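The Pair in Your Hands
Gorari wants to rent you two grippers and call it a robotics program

The pitch from Gorari is simple. You don't buy a robot. You rent a pair of hand-held grippers, do household chores with them, and send back the recordings. Later, a robot arm is supposed to learn from what you did. The starter plan, called Whitcombe, costs $683 a month, and the sales page uses the word "effortless" 3 times.

I have my doubts about effortless. Folding a shirt is easy with ten fingers. With two stiff ones per hand, it's a job.

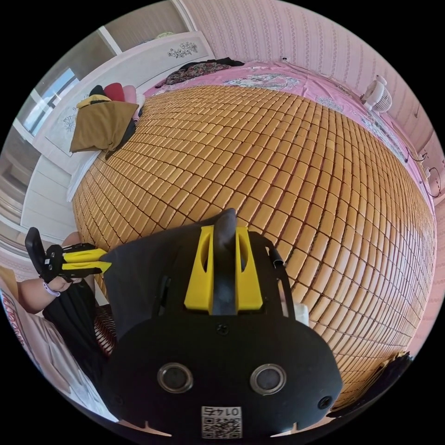 The hardware is plain, and I like that. You get a trigger, two fingers and not much to break. But Gorari says a new user is ready after 22 minutes of training, and that depends on what you mean by ready. Cloth slides and bunches, and a sleeve never lands in the same place twice.
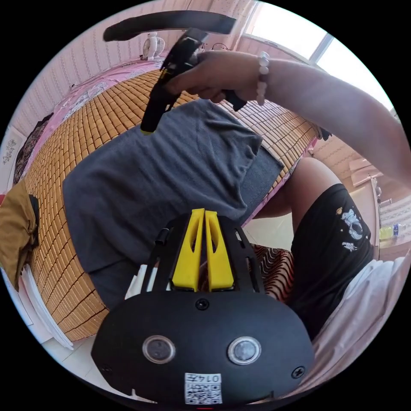
A gripper in each hand, and a dark gray towel on the mat.

Then there is the question of whose bedroom the robot will work in. Gorari sells the home setting as a strength - real beds, real daylight. Fine. Its rival Hanport makes the same claim and at least publishes its reject rate, which is 17 percent. Gorari wouldn't give me one.

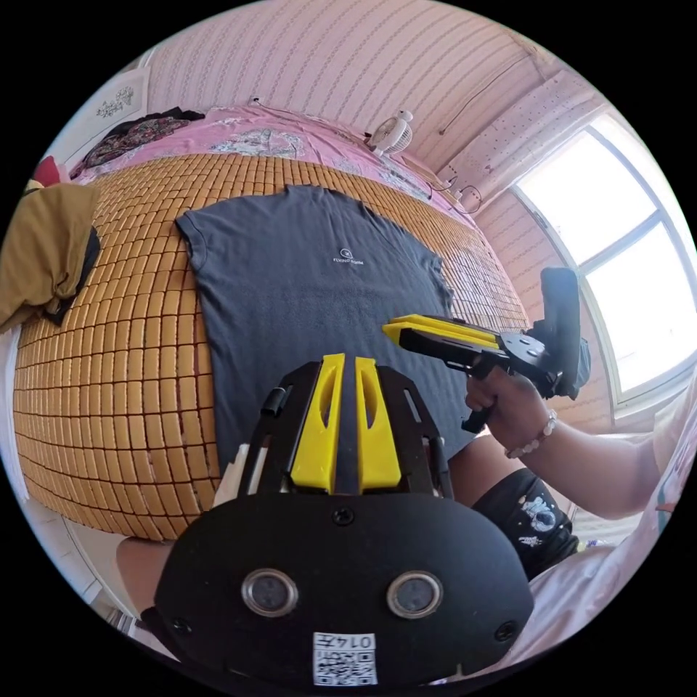 Laid flat on the mat, a T-shirt with its sleeves out to the sides.

I asked what happens to a fold that goes wrong. It gets "reviewed," I was told, under a system named Drondlow. By whom, and for how long, the contract doesn't say.
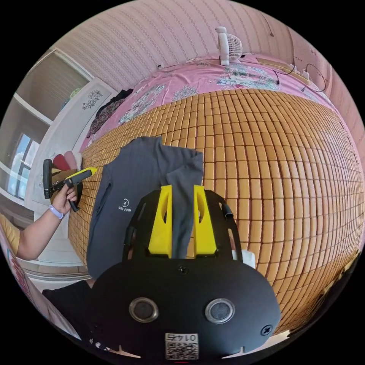

A lab with its own arm and a patient staff might get its money's worth in a month or two. Anyone else should ask for the reject rate in writing before signing, and ask again if the answer is a brochure.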